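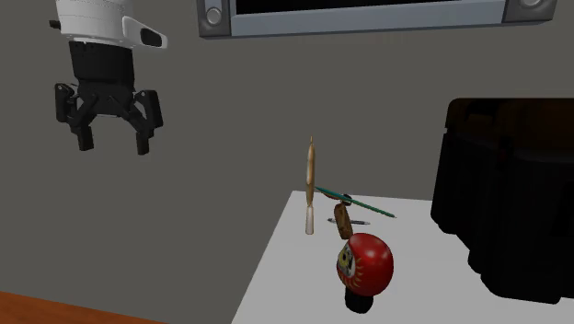

Simulator render: gripper open off the left side of the table, daruma at the edge.

From: list member, Nelden
To: troltovgate-users
Date: 02/10/2021
Subject: Re: [troltovgate-users] Arm stops in mid-air, no error, nothing in the log

Hi all,

Thanks for the quick reply, and thanks for being patient with me, because my first message was written at the end of a long evening and it shows. Picture is at the top this time. I'll quote the bits I'm answering and then tell you what I've found since, which is more than I expected (and a little scarier).

> On the Langat arm we had something like this back in December.
> It would go up to the hover pose, open the fingers, and then just
> hang there as if it were waiting for somebody. No fault, status
> green, controller still ticking over. Ours came down to the planner
> returning an empty path and the executor treating an empty path as
> "done, everything's fine."
>
> Before you go digging in there, though, can you tell us:
>
> - is this the real arm or the simulator?
> - what pose is it in when it quits?
> - what is it supposed to be picking up?
> - does the e-stop still work while it's stuck?
>
> That last one matters more than the rest. Please check it first.

OK, in order.

Simulator. I have NOT run this on the real arm since it started, and after what I'm about to tell you I'm not going to for a while.

Pose: pretty much what's in the picture. Gripper up high, pointing down, fingers open, well over to the left of all the objects. It's not over the table at all! The hover pose is meant to be right above whatever it's going to grab, so even if it hadn't stopped, it would have been closing on thin air. I had been so fixed on "why did it stop" that I didn't look hard at "why is it over there" until I had the render open on the big monitor and was eating a sandwich.

Target: the daruma doll, the red one at the front. The other stuff (the upright wooden thing, the green stick, the gray pen, the little brown cylinder) is clutter, put there so the planner has something to think about. The layout comes out of the Cestville scene pack with random placement switched on. If you look at the doll, its black base sticks out past the front edge of the table. I don't think the placement code ever ought to allow that, and I'm now fairly sure it's where the trouble starts.

What I think is happening: there's a check that the target is fully on the support surface. The doll fails it. So the planner throws the target away, has no target, and returns an empty path, same as yours. And then the executor says "done." So far that's exactly your Langat story, and I was all ready to write back and say you'd nailed it.

But it doesn't explain the pose. So I turned the logging all the way up and ran the same seed 40 times. In 2 of those runs the arm did not stay put. It sat there for a bit and then started down, at full approach speed, from that same spot off to the left of the table. No target, nothing under it, fingers open, down it went. In the simulator that's a funny little dance and you hit reset. On the real arm that's right where I stand when I'm swapping objects.

As far as I can read it, when the target gets thrown away the pose from the previous job is still sitting in the buffer, and if the executor times out (some 700 milliseconds on my machine) before it gets the "done" back, it goes with whatever is in the buffer. So it's a race. Most of the time "done" wins. I am not a great reader of other people's threading code, so if somebody who knows the executor better wants to tell me I'm wrong, please do - I'd love to be wrong on this one.

> does the e-stop still work while it's stuck?

In the simulator, the software stop works while it's hanging. It also works once the arm is moving, but I had to press it twice on one of the runs, and I don't know yet if that was me or the button handler. I can't say anything about the hardware stop on the real arm, and I don't want to guess. Mine is wired straight to the drive power so it shouldn't care what the software thinks it's doing, but "shouldn't care" is the sort of thing I'd like to test with the arm at crawl speed and me on the other side of the room.

> If it does turn out to be the empty path thing, the fix on our side
> was to make the executor refuse an empty path and raise a proper
> fault. It's a small patch. I can dig it out if you want it.

Yes please! I tried writing my own version last night. With it in, the arm faults the way it should, with a nice clear "no target" message, and I haven't seen the downward move again. But I've only run it on this one seed, and all I've done is close the door the bad command came through. The old pose is still sitting there in the buffer. I'd feel a lot better if it got cleared at the end of every job too.

For now, if you run Troltovgate with random placement on a real arm, please turn it off, or at least keep the approach speed way down and stay out of the reach circle even when the status is green. Green only means the executor thinks it has finished. I had been reading it as "safe to walk up," and I bet I'm not the only one.

Other things, while I'm here:

Does anyone know if the support check looks at the center of the object or the whole footprint? The docs say one thing and the comment in the code says the other. If it's the center, then my theory about the doll has a hole in it and I need to go back and look again.

I can post the seed and the full log, but the log is huge with everything turned on. Is there somewhere better than the list to put it?

And does the other arm folder in the Cestville pack use the same executor? I haven't opened it.

I'll run more seeds with the patch tonight and write back with whatever comes out.

Thanks again,
the one with the stuck arm in Nelden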